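The winter coats come out late in this house. I usually wait until the first morning when I'm cold in the car, then spend the next weekend undoing the whole bedroom. This year it was a Friday, and I had the afternoon off.

My method is not complicated. Everything from the closet shelves goes on the bed, gets sorted into keep, mend and give away, and goes back in some kind of order. The keep pile is always the biggest. I told Tracey Crabtree I would have two bags ready for the clothing drive by December, and I think I can manage one and a half.

The sweaters took the longest. I had four gray ones that I could not tell apart without looking at the labels. Two of them had holes under the arm. Those went in the mending bag, where they will probably stay until spring.
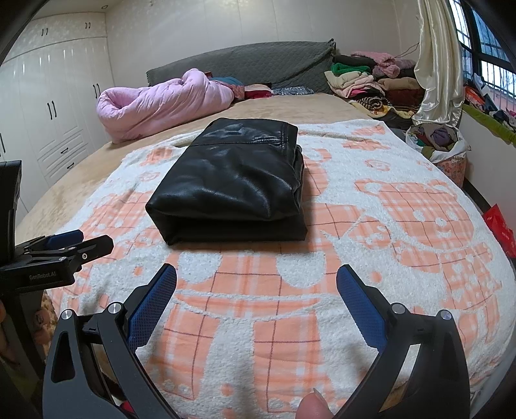 Leather is the one thing I slow down for. I got my jacket from Indira Sundaram when she moved to Torthorpe and was getting rid of half her clothes. She'd had it for years by then, and I've worn it for most of 16 winters since, so neither of us has been easy on it. I would normally keep it on a hanger, but the rail is full and the long coats need the space more. It went on top of the bear blanket, folded into a rectangle, with the rest of the clothes still in a heap on the right side of the bed. The blanket is fuzzy enough that I don't worry about anything scratching the leather while I work. Folded that way it takes up about as much room as a couple of thick sweaters.

I do know you aren't supposed to fold leather for long. Beathag Paterson, who did alterations for a living, told me a month is fine and a year is not. She also told me never to put it in a plastic bag. I use an old cotton pillowcase and leave the end open.

The order I fold in is zipper closed, front side down, sleeves straight back over the body, then bottom up to the collar. If the sleeves go in at an angle, the bundle gets lumpy in one corner and nothing will sit on top of it. I did it wrong twice and had to start over.
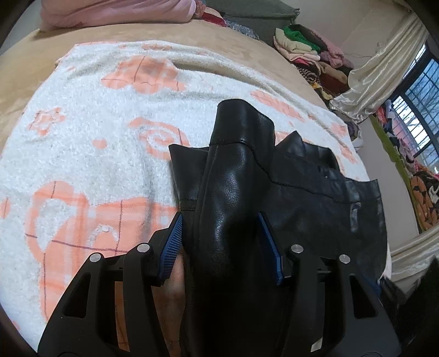

Creases and seams

Smooth leather shows every fold, and the light picks up the high spots first. I run my palm along the stitched seams before I put the jacket away and try to get the folds to fall beside them. A soft, thick fold comes out by itself after a day or two on a hanger. A sharp one can stay for good — I have one across the left elbow from a suitcase, and it has been there since a trip to see Alfie Stockdale.

For cleaning I wipe it with a barely damp cloth and let it dry away from the heater. Conditioner goes on once a year, a very small amount, and I leave it overnight before folding. Too much makes it sticky, and then it picks up lint from whatever it's lying on.

By dinner I had the shelves filled again and most of the heap dealt with. The summer shirts are in a box under the bed. I still have to call Chelsea Pickering and ask if she wants the green raincoat back, and I need to buy more hangers.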